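May 14, 2019

Finished the Castside novel at last, all 600 pages. Dulce swore the sister's secret would floor me. I guessed it by page 100 — who hides letters in a piano?

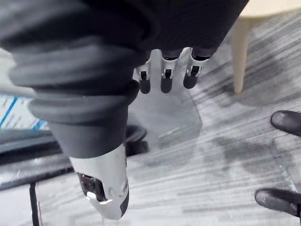 Next up

Soledad wants the Lindgren family saga for July. Three generations, one farm, a lawsuit. I have my doubts. 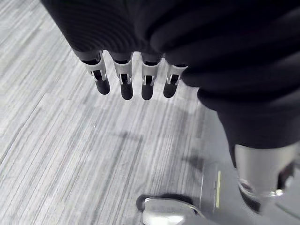 The jacket says "unforgettable," and so did the last one. I've already forgotten the husband's name.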